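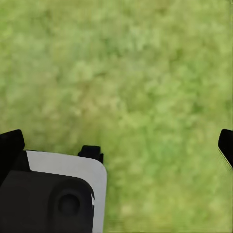

The lawn has to go, a reader in Plavitz wrote in last week, and the sooner the better. Too much water, too much mowing, for what? So I took that question to the man who runs the seed counter at Binow, out on the county road. He asked me not to use his name. Fine.

He disagrees, mostly. "People don't hate grass. They hate Saturday mornings behind a mower," he said, weighing out clover for a customer who'd been waiting longer than me.

His own yard is 2,302 square feet, measured, he has it written on the shed door. Half fescue, half whatever came up. Waters it 2 times a month in summer. That's it. Neighbors on the Nistor side run sprinklers every evening and he thinks their roots are lazy. "You water a little every day, the roots stay up top. Then you go on vacation and it's straw."

Cutting height, he got worked up about that. Three inches, no lower. Most folks scalp it - he used a ruder word - and then come in asking for fertilizer. He sells it to them. Sustex, the blend in the green bag, nearly 300 bags last spring. Does he use it himself? Long pause. "Once. In September."

I asked about the brown patches, becuase I have them. Dog? Grubs? He wanted to know if the turf peeled up like carpet. It doesn't. "Then leave it be untill the weather turns."

And pulling it all out, like our reader says? He shrugged. Gravel gets hot, he said, and weeds love gravel. Clover he'd go along with. Thyme on a slope, maybe, if you have the patience, it's two years before it fills in.

Phone rang then, somebody about a spreader rental. He waved me off with a sample of the clover. Still in my truck.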